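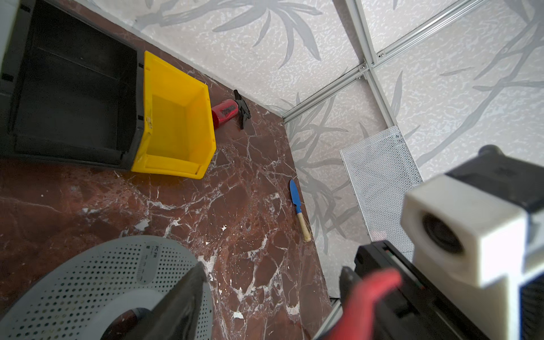
4. The Build in Practice

4.1 What was built, and by whom

Claims for home-built robot arms tend to come from the people who sell the parts or from the people who have just finished a build and are still pleased with it. We wanted neither. The arm in this section was put together in a shared workshop in Ustow by Renzo Morelli and Huia Ruawai, who had built one arm each before and did not much like the result either time. Randa Ghanem kept the build log. The remaining authors stayed out of the workshop until the arm was said to be working, and we repeat that phrase with some caution.

The design follows the Zodden plans, with a few changes. The plans say that a careful beginner can finish in two weekends. Our builders were not beginners, had the use of a proper bench, and took most of a month. A large part of that time went on things the plans do not mention at all: cable strain, screws that cannot be reached once the next part is on, and a wrist joint that has to be taken apart to change the finger pads.

Figure 3. The work area from the wrist camera, with the bins on their sides and the camera mount at lower right.

4.2 The frame and the surface

The work area is closed in by two printed panels and held by aluminum rail. Morelli wanted plain panels. The patterned ones were already cut to size, and the argument in favor of them was that a home kitchen is not plain either. We accept this up to a point. A leaf print is one kind of clutter, and a method that copes with it may still fail in front of a window, a mirror or a striped dish towel. The same goes for the marble tabletop, with its white veins. Anyone who reads our numbers as proof that the arm will work "on any surface" has read more into them than we put there.

The rail deserves a short note. In the log, Ghanem records that the corner brackets were tightened 4 times during the first stage of testing. Each time, the stored camera position had to be checked again, and on 2 of those occasions it was wrong by enough to matter. The Zodden plans treat this as a one-time step. We would treat it as a daily one.

4.3 Camera mounts

The mounts were printed in the workshop. The first version followed the published file and let the lens module turn slightly in its opening, which spoiled a full day of recording before Ruawai noticed. The second version has a tighter square opening and has held so far. "So far" means up to June 24, 2021, the last entry in the log that we use in this paper.

A camera on the wrist sees the target well when the arm is close and badly at most other times. The gripper finger blurs across the near part of the view, and a good part of the table can be hidden behind the hand. Effiong's report on a similar arm describes the wrist view as "sufficient." We could not find in that report what it was sufficient for.

4.4 Objects

Tools, bins and small household things were used as targets, with no attempt to choose easy ones. The putty knife was the hardest. It lies nearly flat, and a gripper that comes in a little high closes on air while one that comes in a little low pushes against the table. The spray bottle was easier than expected when it lay on its side, though the builders disagree on why. Morelli credits the finger pads. Ruawai thinks the starting positions were kind, and on the evidence in the log we side with Ruawai.

4.5 What the log does and does not show

The plan called for 2,000 attempts. The log holds 1,000 that we are willing to use – the rest were lost to loose brackets, the turning lens, or runs where a person reached in and the entry does not say when. We have not tried to rescue these. Pentti Niskanen argued for including them with a warning, and Paora Hapeta argued that readers skip warnings. Hapeta's view won.

The log also says little about cost. Parts are listed, but hours are not, and the hours were the larger expense by any sensible rate. The Guvance comparison in Section 2 has the same gap. Until both are filled in, we see no basis for the claim that a home build is the cheap option. A second round of testing, with the hours written down, is set for July.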